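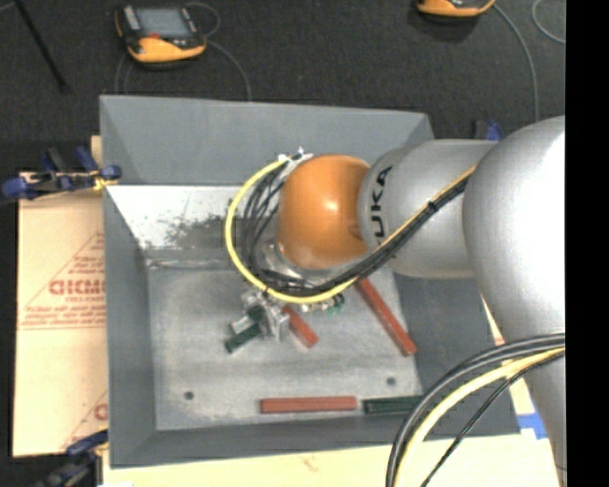
Red and green bars in the bin, gripper in among them.

Ditgate Picker, hobby license: three months in

Okay, so I promised a couple of people on the Gosling board that I'd write this up once I'd had real time with it, and I've now had more time with it than with most of my relatives this spring. Ditgate Picker is bin picking software. You point a depth camera at a bin, teach it what your parts look like, and it hands your robot a place to grab. The hobby license is $200, one time, for one camera and one arm. I paid for mine and I have no deal with them.

My setup, because it matters: I'm a member at Gosling, which is a shared workshop with a carpeted back bay (don't ask me who puts carpet in a workshop, I love it, my knees love it). The arm is a KUKA that belongs to the shop and I get it in the evenings. My project is a sorter for short metal-bin jobs. Bars of different lengths and two colors go into a gray metal bin in no particular order, and I want them to come out one at a time, sorted by color. The bin is clamped down so it can't wander. Please clamp your bin! I spent a whole evening in March blaming the software for a drift that was just me nudging the bin with my foot.

Getting it installed

Way easier than I expected. The download comes with a wizard that walks you through the camera, then the arm, then the bin. Camera took me 10 minutes including finding the right cable. The arm took a lot longer, and most of that was me being new at this. You touch the gripper to a printed target in a bunch of positions and it works out where the camera is. The instructions say to spread the positions out and I thought I had, and I hadn't. First time through, every pick was off to the same side. Second time I went way out to the corners and tilted the wrist more, and it landed where it should.

Bin setup is a drag-the-corners thing on a flat picture, with a separate box for depth. My bin has sloped walls and the wizard really wants yours to be straight. There is a "tapered" option but it's under Advanced, then Container, then a little arrow I thought was decoration. If you have sloped sides go find that arrow right away, otherwise it thinks the gripper is going to hit a wall that isn't there and refuses half your picks.

Teaching it the bars

You can load a CAD file or just scan the part. I tried both. Scanning was fun and useless, the bars are too plain and the scan came out lumpy. Modeling a bar takes no time at all, so I did that, saved each length as its own part, and then used the color filter on top. Red is a breeze. Green gave me fits because mine are a dark green and under the shop lights in the evening they slide toward black, which is also the color of the holes in the bottom of my bin. Yep. For about a week it would every so often get very excited about a hole. The fix is the minimum length slider, which I had left at the default. Move it up until the holes stop lighting up in the preview and you're done. Scuffs on the bin floor never bothered it, which surprised me, mine is pretty smudgy.

How well it picks

I ran a proper test in May after I'd stopped fiddling with the settings: 200 attempts, mixed bars, dumping them back in whenever the bin ran low. It got 93 percent on the first try. I was thrilled with that. Most of the rest it got on the second try by itself, since it takes a new picture after a miss and starts over.

Where it struggles:

Bars lying end to end. If a red one and a green one are nearly touching at the tips it sometimes wants them to be one long bar, and then goes for the middle, which is exactly the gap. Turning on "split by color" helps a lot. Two reds doing the same thing, no help, you just have to hope the miss knocks them apart.

Bars tight against a wall. The gripper fingers need room and if the bar is flat along the side there's no way in. The program knows this and skips it, so the last bar or two in a load can sit there forever while it politely reports no valid grasp. There's a "nudge" move you can turn on. I have it on now. It's a little rough and I'd like to be able to set how hard it shoves.

The arm being in its own way. My camera is fixed, and when the arm is down in the bin there is a whole lot of joint and cable between the camera and the parts. You have to set a spot for the arm to back off to before each picture. Obvious once you think about it, but it's off by default and my first few nights were the program trying to pick up my cable bundle.

A word about cables

Not Ditgate's fault, but it belongs in here because the software will happily spin your wrist to reach a bar at a funny angle. It doesn't know what's hanging off the outside of your arm. I've got a fat yellow cable looping around the wrist joint with a bunch of thin black ones inside it, and they need slack to turn and also need to not flop into the bin. The wrist limits page lets you fence off how far it can rotate, and I set mine pretty tight. I lost some picks that way and I'm fine with it. If anybody at Ditgate reads these: please let me draw a fat tube around the wrist and call it cable. I'd pay for that.

The interface

It's fine! The live preview is the best part, every bar gets an outline and the one it likes best gets a fat outline, and you can click on any of them to see why it was turned down. I learned more from clicking on the rejects than from the manual. The manual is 8 chapters, of which two are good. The menus are cramped and the buttons are tiny on a laptop. The log file is plain text, which I appreciated when I was hunting the foot-nudge thing.

It crashed on me a handful of times, always when I unplugged the camera without telling it first. The arm just stopped and waited, so no harm done. I still keep the stop button where I can slap it and I run everything slow. Do that no matter whose software you're using. Gosling makes you do a sign-off before you run the arm on your own and I agree with every bit of it.

Compared to the others

Before this I had a trial of Stuker Grasp. Stuker is smarter about tangled parts, no question, and it handled end-to-end bars better in the little time I had with it. But the hobby tier is a monthly thing, and it wanted to phone home before each session, and the wifi in our back bay is a rumor. Ditgate runs with no network at all once it's activated. That pretty much decided it for me.

I also looked at Suller's free toolkit. If you like writing your own code you'll be happy there, the forum people are lovely and patient. I got as far as the first tutorial and realized I wanted to sort bars this year.

Support

I wrote in twice. The question about the tapered bin got an answer by the next morning with a screenshot and an arrow drawn on it. The one about nudge force got a "thanks, we've passed it on" and then nothing.

Who should get it

If you've got access to an arm and your parts are simple and stiff (bars, blocks, brackets), get it, it's good value. If your parts are springs or anything that hooks together, try Stuker first. And if your bin is shiny inside, borrow a camera before you buy one. Mine has a bright strip of metal under the far wall that throws little phantom blobs when the overhead lights are all on, and I ended up switching one row off when I run.

Four stars. It would be four and a half if that backing-off spot was turned on out of the box.

Edited to add: somebody asked what's under the bin. A board, that's all, with the clamps around the bin. I put blue tape by one corner too. I haven't tried bolting it and don't plan to, the shop wants its floor back at the end of the night.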